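Weekly loo clean, quick version. Updated June 10, 2026

Wrote this for the Dinthorpe flats, works in any small bathroom. You need a brush, a spray bottle of cleaner, 2 cloths (one for the toilet ONLY) and a bin bag. We use Clirix, 200 ml mixed into the bottle lasts ages.

**Before you start**

- Window open or fan on
- Mats and loo roll out of the way
- Flush once so the bowl is rinsed
- Never mix bleach with anything else. Never.

**Bowl first**

1. Lid up. Spray under the rim, all the way round.
2. Leave it ten minutes. Go and do the basin.
3. Brush under the rim, then the sides, then down into the bend. Push hard at the waterline.
4. Flush with the brush still in there, to rinse it.

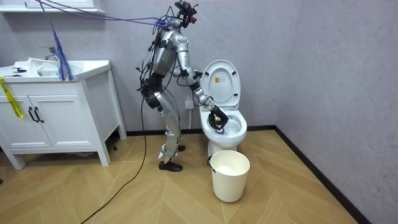
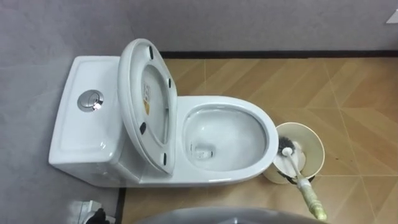
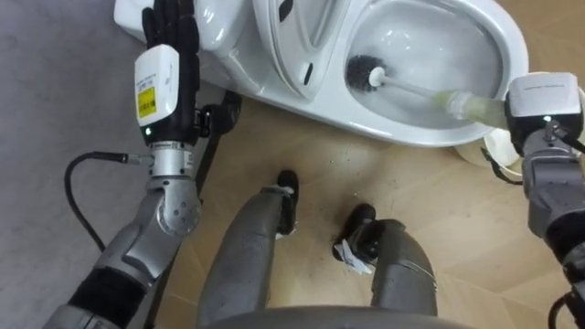
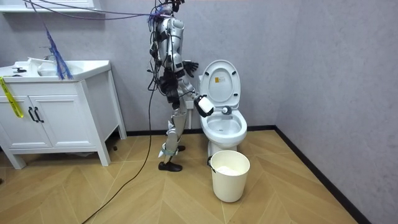

Limescale is the thing I get asked about most, water round here is awful. White vinegar, left overnight, then brush in the morning. Plain vinegar, and only after the cleaner has been flushed right away. While you're waiting do the outside, top down, tank before bowl. A round chrome button set in the top of the tank, like the one in the second picture, gets a ring of muck around the edge, so go round it with a cotton bud. Dont soak it.

**Seat and lid**

Both sides, plus the hinges. Wipe behind the little rubber bumpers, grime collects there. Damp cloth, not dripping. Then dry it or you get streaks.

**Brush and holder**

Trap the brush under the seat over the bowl, let it drip. Tip the holder out, hot water and a squirt of cleaner, swill, empty down the loo. Brush goes back when its dry.

Floor round the base last. Cloth straight in the wash at 60, hands washed, done.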